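4.3 Loading the cupcake task (student practice set)

Club members use this task in the simulator before booking time on the Cesitz arms.

1. Start Ruvlow and open scene 12 from the club folder.
2. Check that the cupcake is on the cutting board and the plate is empty.
3. Set both arms to manual and the speed limit to 18 per cent.
4. Leave the left hand over bare marble. Only the right arm is used in this section.

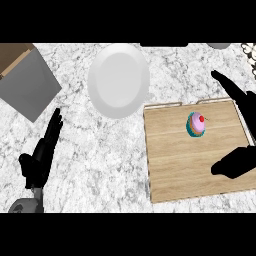
Ye-seo Hyun asks that new members stay at 18 per cent until they have logged 80 runs – the limit was raised too early in February and most of those logs had to be scrapped.

5. Bring the right hand in from the side of the board. Do not approach over the cherry.
6. Stop when the cupcake is close to the fingers, then check the gap from the overhead view.

CAUTION: Do not close the fingers while the arm is still moving. The frosting counts as a contact surface and any touch ends the run.

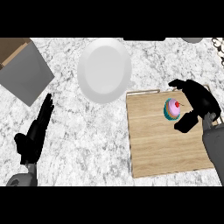
Fig. 4-2. Right gripper beside the cupcake, before closing.

7. Close the fingers in small steps and save the log under your team number.

NOTE: If the program stops with error 3827, reload the scene. Do not restart the server.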